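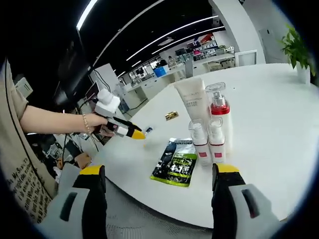 4.2 Grip loss during bottle transfer

Of the 136 two-handed tabletop episodes recorded with the Panon handheld gripper, 100 were replayed on the Avico arm. The most frequent fault was slow rotation of smooth cylindrical bottles between the jaws. The width signal stayed constant while the bottle turned, so the controller logged a stable grasp until release. 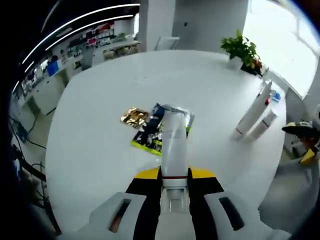 Figure 2. Handheld gripper holding a white bottle with a clear cap, round-table setup.

Flat sachets failed differently. The fingertips met the tabletop before closing, and the arm entered a protective stop — a safe outcome, but one that ended the episode. Lowering the approach speed removed most stops and left the rotation fault unchanged.
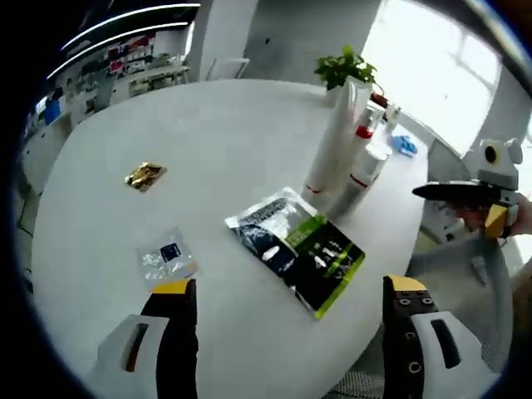

Sutter objected that the stop threshold had been tuned on the Plolora bench, where the surface is softer, and that the two faults should not share one failure code. We have separated the codes in the released logs.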